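Test Kitchen Notebook, Pudura Community Kitchen
Entry for Tuesday, March. Herb drying and storage, second round
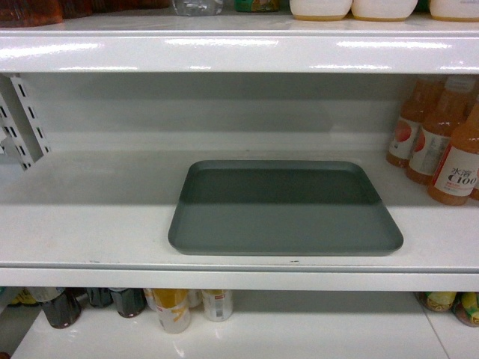

The purpose of this round is to settle how the kitchen will keep its surplus mint, parsley and thyme through the months when the beds give little. The first round, recorded by Danjuma Onuoha, compared hanging bundles with oven drying and left several points open, chiefly the handling of mint, which darkened in the oven at every setting tried. The present entry takes up mint first and the woody herbs second. For staging, the procedure calls for a shallow plastic tray with rounded corners and a slightly raised rim, like the grey-green one on the white shelf; the rim is sufficient to keep leaves from sliding when the tray is carried. Deep bowls are to be avoided at this stage. Leaves at the bottom of a bowl bruise under the weight of those above them.

Mint

Stems were cut at 8 in the morning from the bed along the south wall, washed in two changes of cold water and shaken over the sink. Leaves were stripped by hand. Any leaf with a brown edge went to the compost pail. The good leaves were divided into three lots.

Lot A was laid in a single layer on cotton towels and left on the rack beside the pantry door.
Lot B was placed in the Gelto countertop dryer at the lowest setting, with the vents fully open.
Lot C was chopped, packed into ice cube molds, covered with water and frozen.

Lot B finished first. The leaves crumbled cleanly and kept a fair green color, better than anything obtained from the oven. The smell on opening the dryer was strong, and it may be that a portion of the flavor is leaving with the air. Tea was brewed from Lot B and from a jar of last season's hung mint, using one teaspoon to the cup. Both tasters preferred Lot B, although Mr. Onuoha found it slightly grassy. The brewing time was the same for both cups.

Lot A was not ready at the close of the day. The towels had been changed once. The leaves at the center of each towel remained limp while those at the margins had begun to curl. They are to be turned tomorrow morning before the stove is lit.

Lot C needs no comment yet beyond a complaint about the molds. Chopped mint floats, and the top of each cube is therefore mostly leaf and the bottom mostly ice. Filling the mold halfway, freezing, and then topping up with more water should correct this. The cubes are intended for soups and for the children's lemonade, and appearance matters only in the second case.

Thyme and parsley

Thyme was dried on the stem in the Ruddock oven with the door propped open by a wooden spoon. This remains the least troublesome of all the herbs. The leaves were rubbed off between the palms over a sheet of paper, and the bare stems were tied up and put by for stock. The rubbing is suitable work for younger children in the Saturday class, provided that sleeves are rolled and the paper is large.

Parsley was not dried. The first round established that dried parsley from this kitchen tastes of very little, and the supply is better used fresh or frozen. The whole of the washed parsley was chopped with oil and a small amount of salt and spread flat in freezer bags. Pieces may be snapped off as needed. Mr. Wogan asks that the bags be labeled before filling. Ink will not take on a cold, oily bag, as the present batch demonstrates.

Weights

The combined weight of all herbs as cut, stems included, was 2,317 grams. Weights after drying will be entered when Lot A is finished. The kitchen scale was reading high at the start of the session and was reset before any figure was taken down. Colleagues are reminded to check it against the bag of sugar kept for that purpose.

Jars and storage

The yield to date fills 2 jars of mint and one of thyme. The stock of clean jars with sound lids stands at 17, which should carry the kitchen into summer if the jam class does not draw on them. Gwilym Wogan has proposed that the jam class bring its own, and the proposal will be put to the Jutora allotment group, from which most of that class comes.

Filled jars are to be kept in the closed cupboard, away from the stove. For the first week each jar should be opened daily and inspected for dampness on the inside of the glass. A jar that shows any is to be emptied onto a towel and its contents dried again. Leaves should be stored whole and crushed at the time of use.

Cost

Apart from electricity for the dryer and oven, the only expense was freezer bags. The used bags cannot easily be cleaned of oil, and a reusable box with a sheet of waxed paper between layers may serve as well. This will be tried with the next cutting of parsley.

To be done

Turn Lot A and change the towels.
Refill the ice molds by the two-step method.
Relabel the parsley bags with tape.
Ask Mr. Onuoha for the oven temperatures from the first round, which were left out of his entry.
Cut back the mint that has come through the path.

Initialed G.W.

Added later, same day: the center leaves of Lot A were moved to a fresh towel at closing. No spoiled leaves found. The dryer's lower rack has a cracked corner and should be lifted out with both hands until it is replaced.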